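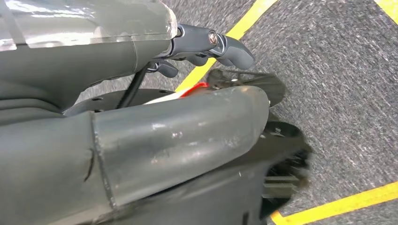 Blair Cowie and I visited the Narkerport training hall to settle three lines in our equipment budget: arm, hand and floor space. Tolleleo had quoted the arm and hand together. We asked for separate prices, as the hand is the part we expect to replace first.

The hall is carpeted, with yellow tape on the floor. Our own floor is bare concrete, so I left the base and wheels out of the comparison. Service intervals were given as 700 hours for the arm and 335 for the finger joints.

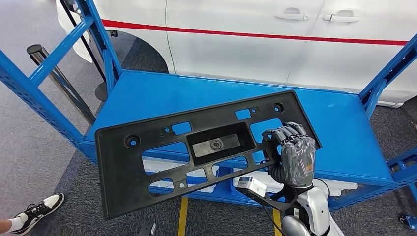 *Page last changed: 7 December 2023*

License plate brackets are a fair test part for us. They are long, light and full of openings, and the fingers can close through one of those. Van Dijk supplies ours at 2447 a month, which is too few to fill a shift. The purchase case therefore has to include underbody work, where access is tighter and plastic wrap or cable can get in the way of the wrist. 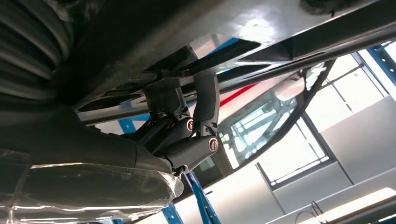 Keir Rutherford wrote back that the underbody figure should stay out of the first order, and that Bastier would rent us a second arm for 6 months if we asked before May. I have moved it to a separate line. The spare hand stays in the first order.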